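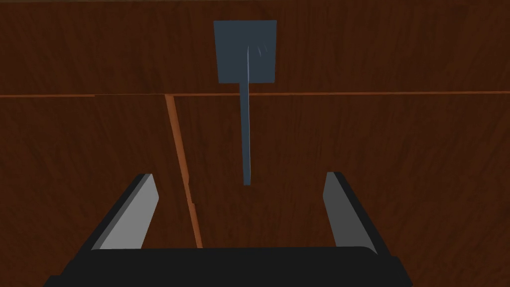
I've been sleeping badly since we moved to Sidton, so in April I gave up coffee after noon. Before that I was having three cups a day, the last one at 4 or so, and lying awake until 2 most nights.

The first week was bad. I had a headache every afternoon and was short with everyone at work. I tried the Dmytriv decaf from the store on the corner and it tasted like wet cardboard. The Skelunwood one is better — it costs more, but a bag lasts me a while.

By the third week I was asleep before midnight on most nights. I still wake up at 5 when the trucks go by, and coffee has nothing to do with that.

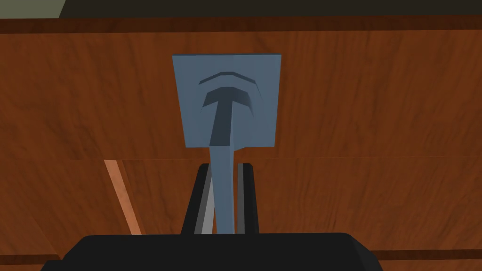 Two fingers with light gray pads, rendered.

I also started walking after dinner, out to the Kundusero lot and back, which takes 60 minutes if I don't stop. My phone wants 2000 more steps than that. I've turned the reminder off.

One thing I haven't sorted out is weekends. Last Saturday I had a cup at 3 with friends and was up half the night reading. I got to page 191 of a book I don't even like. I'll probably skip it next time, or go home by 8 and see.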